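**Varden two-finger add-on kit, after two months on the packing bench**

I got the Varden kit in June, partly because Stojan Dervishi wouldn't stop going on about it and partly because I wanted to know if a machine could take over the chores I hate. Tidying, mostly. Putting stuff in boxes. Folding, if I was feeling cheeky!

So, can it? Kind of. Give it a cardboard box sitting square on the bench and it's brilliant. It picked up and shifted 142 out of 200 in my big tidy-up test, and most of the misses were soft things (bags, tea towels, one very sad beanie). Anything that sags when you grab it is still a lottery. I could've cleared the lot myself in a fraction of the time, with a cuppa in the other hand.

Setup was better than I feared. The Purkard software found the arm first go, the manual is written by someone who's met a human being, and the only thing I swore at was the colour coding on the plugs, where grey and slightly darker grey mean very different things. I'd budget around 115 minutes from opening the carton to your first wobbly grab.

Clutter is where it comes unstuck. Cables are the worst, and mesh baskets confuse it no end. I've seen it spend ages having a think over something my nephew would've just chucked in a drawer.

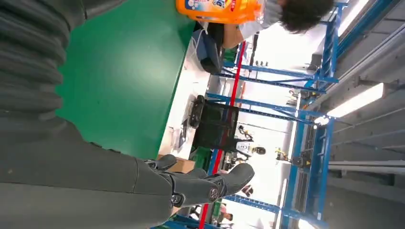 Green tabletop, blue racking behind, and a cardboard box waiting its turn.

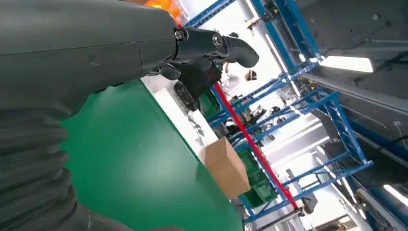 Against the old Kelley gripper it's a big step up, mind you. The Kelley crushed anything flimsy, and spare parts took forever to turn up. Varden's support mob answered me the same arvo, and the replacement pads were in my letterbox by the end of the week.

Would I buy it for the house? Nah, not yet. For a small workshop that moves a lot of boxes, though, I'd say go for it, and hold off on the Ramadan software bundle until they fix the grip presets. I've gone back to folding my own tea towels. Three and a half stars.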